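2 September 2023

Made the ginger loaf again yesterday, the one I got from Faraji Waweru when we both lived in Tornham. It's a plain cake, dark and sticky, and it keeps for a week if you wrap it well. I've been baking it since January and have changed a few things.

The original uses all treacle. I find that bitter, so I do half treacle and half golden syrup. Warm them with the butter and 20 g of grated fresh ginger until the butter melts, then let the pan cool before the eggs go in.

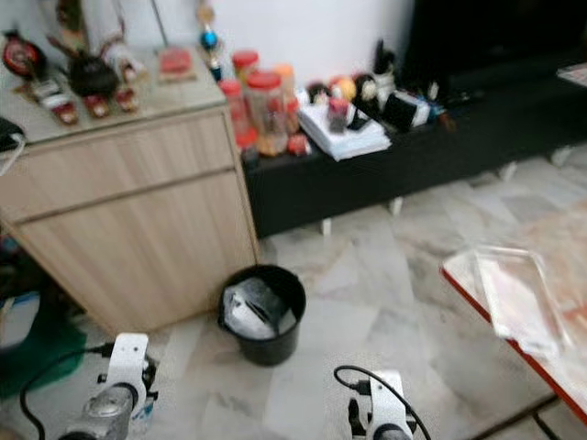

*The cabinet and the long black console.*

Flour next, then a teaspoon of bicarb and the ground spices. The batter is very runny – leave it that way. I added extra flour once and got a brick. It fills my long tin with enough over for two small buns.

Bake at 160°C for about 55 minutes. My oven runs hot at the back, so I turn the tin after 40.
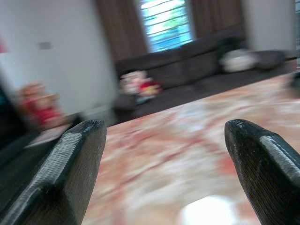 *Pink and rusty red on the tabletop.*

Don't cut it on the first day. The top goes tacky overnight and the ginger comes through more. I have it with butter, Faraji has it with sharp cheese, and I've come round to that.

Next time I want to try stem ginger in the middle, if it doesn't all sink. I've got half a jar left to use up.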